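Fio sobre passar tecido de algodão e linho para fundo e cortina, sem vincos de armazenamento. Uso o procedimento da oficina Vaser, com pequenas alterações minhas.

1/ O vinco de dobra é uma deformação fixada por pressão e tempo. Na celulose, as ligações de hidrogénio entre cadeias rearranjam-se na posição dobrada. Calor seco sozinho solta pouco. É a água que amolece a fibra, e o calor depois fixa a nova posição.

2/ Antes de tudo, lavar. O tecido cru traz goma de tecelagem e encolhe na primeira lavagem, por vezes bastante. Quem corta e faz bainha antes de lavar acaba com a costura a franzir. Uma lavagem a 40 graus, centrifugação baixa, tambor a meia carga.

3/ Retirar ainda húmido. O linho que secou por completo na corda pede o dobro do trabalho. Se já secou, borrifar, enrolar num plástico e esperar que a humidade se distribua. A Frida Toft deixa de um dia para o outro; eu costumo deixar 2 horas.

4/ Passar no sentido da teia, nunca em diagonal. No viés o tecido estica e ganha ondas que já não saem com o ferro. Convém marcar a ourela com um alfinete para não perder a orientação em panos grandes.

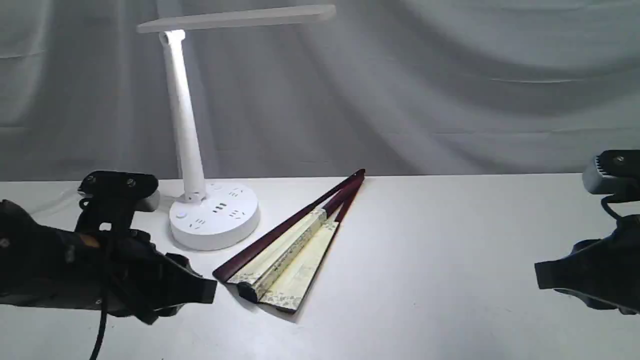 5/ Luz rasante mostra tudo. Uma ruga pouco funda desaparece com luz frontal e volta a ver-se assim que a fonte passa para o lado. Faço a verificação com o pano já pendurado e um candeeiro de lado, antes de arrumar a tábua.

6/ Vapor vertical serve para retoque. Tira ondulação larga, não tira aresta de dobra. Para a aresta: pano húmido por cima, ferro parado, levantar, deixar arrefecer sem mexer. Mover o tecido quente marca outra ruga ao lado.

7/ Peso na bainha. Uso fita de chumbo revestida, fechada nas pontas. O Arnar Juhl prefere corrente fina de aço, que é mais barata mas marca o algodão leve ao fim de uns meses.

8/ Armazenar em rolo, num tubo de cartão com papel sem ácido entre o cartão e o tecido. Tubo de 9 cm de diâmetro ou mais. Com menos do que isso as primeiras voltas ficam com memória de curvatura.

9/ Sobre amaciador: não uso. Deixa resíduo, reduz a absorção e o borrifador passa a formar gotas à superfície – mais tempo de ferro, pior resultado.

Adenda: perguntaram-me por poliéster. Outro regime. É termoplástico, o vinco fixa-se com temperatura e a água ajuda pouco. Ferro baixo, pano intermédio, e testar primeiro num canto. Em julho publico as notas sobre misturas.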